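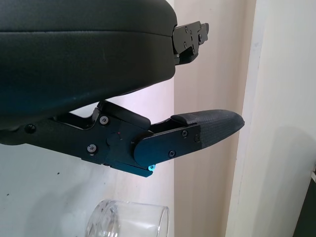
School Leadership Coach (two positions)
Murell Education Trust, Ulthorpe office

Murell Education Trust is hiring two coaches for its principal development program in the Ulthorpe and Tarnura districts. The positions are full time, on a contract of two years, and start in January.

Coaches work directly with principals and deputy principals in government primary and secondary schools. Last year 1,762 school leaders took part in the program. Most of them lead schools with fewer than 500 students, and many also teach.

What you will do
Visit each school in your group once a term and spend the day with the principal.
Run group workshops during term breaks, including evening sessions that finish at 8 pm.
Write up visit notes and enter them in the program's records.
Help revise the Cele handbook, our coaching guide for new principals.

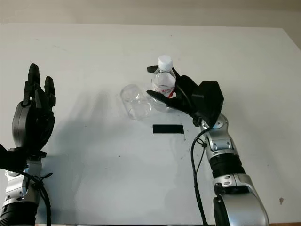 What we are looking for
At least five years in schools, with time as a principal, deputy or head of department.
Experience coaching or mentoring adults. A formal coaching qualification is useful but not required.
A current driver's licence. There is a lot of country driving in the Tarnura group and you will be away some nights.
Clearance to work with children, or willingness to apply for it before starting.

Pay and conditions
Salary is set on the district deputy principal scale according to experience. A pool car is provided for school visits, and travel and meals are covered. Leave is taken outside the main workshop periods where possible.

How to apply
Send a resumé, the contact details of two referees and a letter of no more than two pages to the Ulthorpe office. In the letter, describe a time you helped a colleague change how they led or taught. Please say which district you would prefer. Shortlisted applicants will be interviewed in Ulthorpe or by video.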